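The Long Room, Dallimberg -- chairs, bricks and ceiling

Welcome to the gallery page for the long room, which we've been meaning to put together ever since we moved our things into the Wilczyńska building in April. A good many of you have written to ask what the place is like now, and whether we kept the brick wall (we did!), and what became of the old blue chairs from Hulon Street, so I have tried to answer all of it in one go. Make yourself a cup of tea first, as I do tend to run on when it comes to furniture.

The room used to be a storeroom for a carpet wholesaler, and when we first came to look at it there were cardboard tubes stacked right up to the ceiling and a smell of glue that took weeks to shift. You had to climb over things to get from the door to the windows, and it was only on the second visit that we got a proper sense of how long it is. We liked it straight away all the same. It had the feel of a place where people had got on with their work for years without fussing over it much, and we rather hoped to carry on in the same spirit.

The wall was what settled it for me. It is red-brown brick, laid in a pattern with dark gaps set back between the bricks, and it runs along in such a cheerful way that it seemed a crime to board it over, although one of the fitters was very keen to. He had priced up the plasterboard and everything. We thanked him, gave the bricks a good going over with a soft brush and a vacuum cleaner, and left it at that. The gaps do gather dust, I'm afraid, and once a month somebody goes along with a long-handled paintbrush and gets it all out again. I find it a very soothing job and usually put my name down for it.

Overhead we did even less. The beams and the ducts are all on show, and the ceiling is white, with long fluorescent lights fixed along it. There was some talk of hanging panels underneath to hide the pipework, and a very nice brochure went round, but it would have made the room feel lower and cost us 2363 by the time the fitting was added. We spent some of that money on a decent kettle and most of the rest on chairs, and I don't think anyone has missed the panels since.

Now, the chairs. The old ones had done us proud, but the foam had gone flat in nearly all of them and two had taken to sinking slowly while you sat there, so that you might begin a phone call at the proper height and finish it with your chin on the desk. We tried four different models before choosing, and kept each one in the room for a while so that everybody could have a turn. People wrote their thoughts on a sheet of paper by the door -- some of them at great length, and one of them in green ink with diagrams.

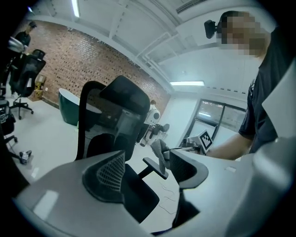

The one that won was the Puris, in black, with the tall mesh back and a separate headrest on top, and we ordered 27 of them. They arrived flat in boxes on a wet afternoon, and we put them together ourselves over two evenings with a good deal of pizza. If you are ever faced with the same job, lay all the bits out on a blanket first and do the base and castors before anything else, as it is so much easier to wheel the rest about than to carry it. Leave the bolts a little slack until every one of them is in, and then go round again and tighten them in turn. We did the first few the other way and had to take them apart again, with a fair amount of muttering.

I was doubtful about mesh, I must admit. I had always thought of it as rather a chilly sort of thing to lean against, and I am a person who likes a cushion. But it is lovely in warm weather, when the old foam backs used to stick to your shirt, and in cooler months I simply hang a cardigan over mine and think no more about it. The headrest took me longer to get used to. Mine was set too high to begin with and pushed my head forward like a tortoise's, and it was a week before I found out that it moves.

Keeping them clean is very little trouble. A soft brush on the vacuum does for the mesh, and a damp cloth with a drop of washing-up liquid for the armrests, which are the part that gets grubby first. The castors want looking at now and again too, as they pick up thread and hair and heaven knows what else. Tip the chair on its side, snip through whatever has wound itself round the wheels with a pair of nail scissors, and pull it out with tweezers. It's an unlovely task, but the chair rolls beautifully afterwards.

As for the old blue chairs, you'll be glad to hear that hardly any went to the tip. Most were collected by a repair workshop on the other side of Dallimberg, where they were going to be given new foam and covers, and a few went home with people who had grown fond of them. One is in my own kitchen. It sinks, but only as far as the height of the table, which suits me very well for shelling peas.

We still have a few things to sort out in the long room. The door sticks when it rains, the coat hooks are all at the wrong end, and there is a lively discussion going on about whether we ought to have a rug, and if so how big, and who would be the one to shake it out. I'll add to this page as we get on with it all. If you have pictures of the room from its carpet days, do please send them in -- we should dearly love to see it with all the rolls still standing up against that wall.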